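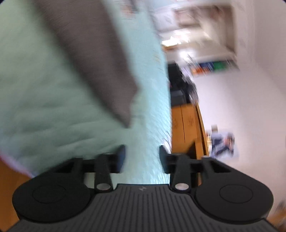
Jaws open over the green cloth, nothing between the pads.

Print this entry | E-mail this entry

April, 1430. Hand gripper no. 129, pad alignment again. Left pad was toeing in, so I slackened its bracket, squared it to the right one and nipped it up. Pivot pins left alone, having learned that lesson on no. 190. Jaw opens to the stop without the click. The log says the click was "cosmetic". The log was written by me.

To do: degrease pads, find the good hex key, ask James who has the good hex key.

Comments
Nest Morris: Check the bracket again after a day's use. Mine crept.
James: Never seen it.
Nest Morris: It's in your top pocket.

Recent entries
Kurngate cell: belt tension
Dultik charger, fault 467
Ukitz spares order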